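Table shuffleboard

Table shuffleboard is a game in which players slide weights down a long, narrow board, trying to get as close to the far end as they can without falling off. It is wonderfully easy to learn, and a complete beginner can land a great shot on the very first try!

The game grew out of older coin-sliding pastimes played in English taverns and great houses. Players pushed a coin along a tabletop with the palm of the hand, and the name "shove-board" stuck for generations.
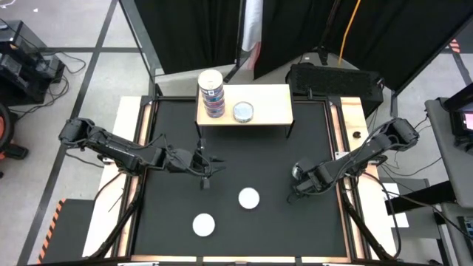 Most modern rules have two sides take turns, with the first to reach 15 points winning the game. Only the side with the leading weight scores in a round, so a single well-aimed knock can wipe out a whole row of good shots (and often does, to loud cheers). Fine powder, usually called wax, is sprinkled on the board to make the weights glide. Fast powder suits light touches, while slower kinds reward a firm push.

See also: Curling; Shove ha'penny; Deck shuffleboard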